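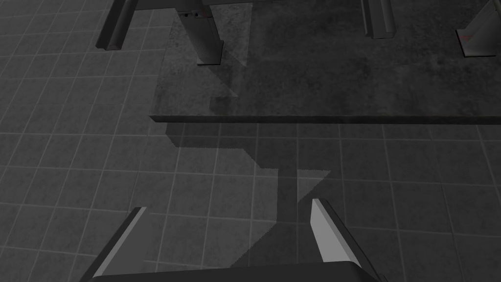
4 min read

The robotics club at Garside starts in the computer room straight after lessons, and by the time the coats are off, half the screens are already running. There isn't a soldering iron in sight. The club's entry for the Belness Challenge lives entirely in simulation, and the pupils love it.

They have until June to get a virtual arm to pick up, carry and put down without any help from a human hand. Teams get 20 scored attempts on the day, each worth up to 7 points, and the club has already logged 103 practice runs since the autumn. Every one is saved, including the terrible ones – especially the terrible ones, which get the loudest cheers.

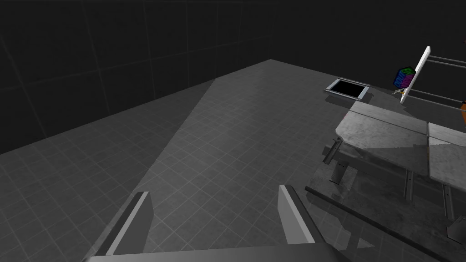 Learning to fail quickly

The software is Zateck, a simulator the club runs on ordinary school desktops. A bad idea costs a few minutes and a groan, then somebody changes a number and off they go again. Younger members start with reaching. Older ones write the code that decides when the fingers should close. 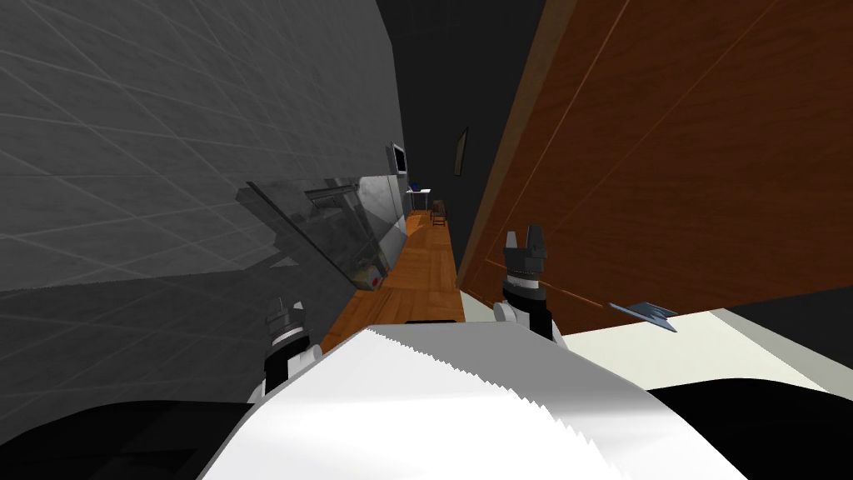 Practice views from the club's simulated world.

What struck me most was the talk. Pupils who had never met before the autumn were arguing happily over approach angles, drawing on the backs of worksheets and swapping seats to try each other's fixes.

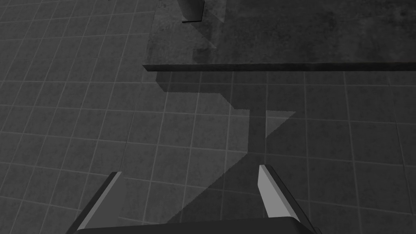 Gundport, last year's host school, sent over its old practice notes, and the club has read them to bits. The advice they quote most is to sort out the approach before worrying about the grip. So they spend whole sessions with the fingers wide open and nothing between them, just working on where the arm should be over those grey tiles. Shadows are a favourite subject too, and one group wants to know whether that jagged dark shape on the floor could help the program judge height. I left them deep in it, with the bell long gone and another run loading.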